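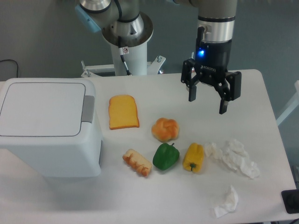
The Fudlow bench is a tabletop work cell with two robot arms, used for sorting small household waste and food items. It is also the name of the purchasing plan by which such a cell is budgeted. The plan was written at Hultano, a training workshop for automation, and was later taken over with small changes by the equipment lender Flotilus. It is known mostly among technical schools and small laboratories which buy their first robot equipment and have no purchasing office of their own.

Origin

Hultano wanted a cell on which learners could practice picking and sorting. The first request for money contained only the price of the arms. When the arms were delivered, the workshop had no mounting frame which fitted them, and the grippers had not been ordered. The arms stayed in their crates for nine months. After this experience the workshop made a list of everything that must be present before a cell can do its first task, and this list became the Fudlow plan. The name comes from the street where the workshop had its first rooms.

Contents of the plan

The plan divides the costs into four groups. In each group the buyer writes the price, the delivery time and the person who will sign for the goods.

Arms and grippers. The two arms are ordered together, from the same series, so that one set of spare parts is enough. The gripper is always a separate line in the budget. A two-finger gripper is the usual choice for mixed objects, and its cable, its coupling and its spare fingertips are written under the same line.

Frame and table. The arms do not stand on the table. They are fixed to a metal frame, and the table is placed against it. The plan advises a white table with a plain surface and gives a warning against buying the table before the reach of the arms is known. Hultano had to sell one table which was too deep.

Computer and safety. This group includes the control computer, the emergency stop, the electrical inspection and the insurance. Buyers often forget the inspection, and in some countries it must be paid again when the cell is moved to another room.

Task objects. These are the things which the arms pick up. The plan gives them a full group of their own, although they are cheap. A complete set has 150 pieces, counting the replacements.

Task objects

For the sorting task the usual objects are toy foods, such as bread, a knotted roll and peppers in green and yellow, together with crumpled white tissue. Toy food keeps its shape and can be bought again in the same form, so the results of one month can be compared with the results of another. Tissue is more difficult for the budget. Each piece is crumpled by hand and is soon used up, and it is therefore entered as a running cost.

The bin is chosen with the same care as the gripper. A bin with a flat hinged lid gives the task a further step, and many cells use a white plastic one placed at the left side of the table. The lid must open wide enough that an object can reach the bottom without touching the rim. Light gray or white inside walls are preferred, as a small orange object at the bottom is then easy to find in the camera picture.

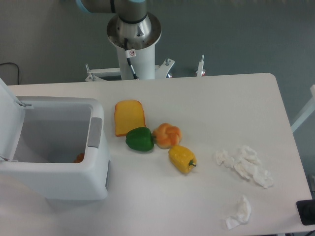
Working hours

The largest error in early budgets was the cost of people. The plan counts some 190 hours of work for mounting, calibration and first trials, and these hours are to be paid from the same budget as the arms. Later hours, for example for resetting the table between trials, are counted in the yearly budget of the room.

Buying and renting

Flotilus offers the cell for rent, with the frame included and the task objects excluded. Renting is considered suitable for a single course or a short study. The workshop at Khumalo, which rented first and bought afterwards, reported that the rent was well spent, but that its staff had to learn the calibration a second time on the new arms.

Criticism

The plan has been criticized for its length. Small schools have said that a form with four groups is too heavy for one cell. Other readers find that it says too little about repair, and that the price of a replacement gripper should be reserved from the beginning. Flotilus added a line for repair in its own version, and Hultano did not.

See also

Work cell
Robot end effector
Equipment leasing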